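Ticket 4000-77: Hand-held gripper, small item handling
Site: Tullstead
Unit: Rundura hand gripper, unit 8
Opened by: Siiri Pärn
Assigned to: Zane Navickas
Priority: Normal
Status: Closed
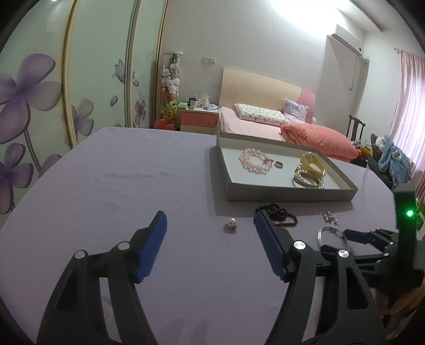

1. Reported fault

The operator reports that unit 8 does not hold small jewelry reliably. Single pearls with metal fittings slip from the pads during the lift, usually within the first few inches. Larger pieces, including the wristwatch and the bracelets, are picked up without difficulty. The fault was first noticed in August, after the blue fingertip pads were replaced. The previous pads were not kept.

The green indicator remains lit throughout. No fault code has been logged.

2. Setup at the time of the report

Work surface: table with purple cloth.
Items in use: loose pearl pieces, a strand of dark red beads, a thin bangle, and a shallow open box holding further pieces.
Pads: blue, both fingers.
Trigger stop: factory position.

3. First response (Zane Navickas, 9:40)

The operator was asked to carry out the following checks and reply on this ticket.

a) Close the gripper fully with nothing between the pads and report whether the tips meet along their whole width.
b) With the unit switched off, move each finger gently by hand and report any play at the pivot pins.
c) Wipe both pads with a dry lint-free cloth. Solvents must not be used on the pads.
d) Repeat the pearl pick ten times and record the number of drops.

4. Operator reply (Siiri Pärn, 11:15)

a) The tips meet at the lower edge only. A sheet of paper passes freely between the upper halves of the pads.
b) No play on the left finger. Slight play on the right finger at the pin nearest the tip.
c) Done. No change.
d) Six drops in ten. In four of these the pearl turned on its fitting before it fell.

5. Assessment

The gap at the upper half of the pads indicates that at least one pad is not fully seated. The play in the right finger is a separate matter and would not by itself account for the drops, but it should be corrected during the same visit to the bench. Máté Csonka reviewed the reply and agreed.

Electrical causes were ruled out. The closing force log for the unit shows a steady reading across the last 300 cycles.

6. Corrective action (Máté Csonka, 14:30)

Both pads removed. Old adhesive was found under the right pad – a ridge along one side of the seat, left from the earlier replacement. The seat was scraped clean with a plastic tool and both pads were refitted.

The pivot pin nearest the right fingertip was removed, inspected and found to be within limits. Its retaining clip was worn and has been replaced from the Vanags spares kit. All other clips were checked and left in place.

Paper test repeated: the sheet is now held along the full width of the pads.

7. Verification (Siiri Pärn, 16:05)

Pearl pick repeated ten times with no drops. The bead strand was lifted from one end and lowered again without slipping. The bangle was picked up on its edge on the second attempt; the first attempt failed because the approach was too high, and the operator does not consider this a fault of the unit.

8. Notes for the maintenance record

The pad replacement sheet currently instructs the technician to press the new pad into place and wait. It does not mention cleaning the seat. Ilze Mockus has been asked to add this step, together with the paper test, before the sheet is next issued to the Drellow site.

Units fitted with pads from the same delivery should be given the paper test at their next scheduled check. They may remain in service until then.

Closed by Zane Navickas. Approved by Lihua Wan. To reopen this ticket, reply with the unit number and a new drop count.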